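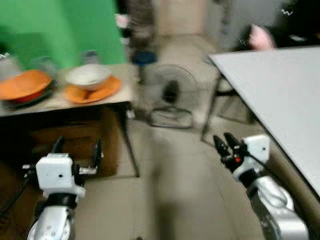
*The aisle between the tables at our Grustach Street unit.*

## About Skavico

Skavico repairs and resells used office furniture. Ilham Pasaribu and Facundo Riquelme started the company with one van and a rented garage, and we now work out of a unit on Grustach Street.

We buy desks, chairs and filing cabinets from offices that are moving or closing. Each piece is cleaned, checked for loose joints and given new feet or casters if it needs them. Chairs come with a 10-month warranty, desks with 20.

Most of our customers are small firms, schools and people setting up a room at home. We deliver within the city for orders of 5 pieces or more. Smaller orders can be picked up at the side door.

Ilham handles buying and quotes. Facundo runs the workshop and the delivery schedule. We close for stocktaking in the first week of January.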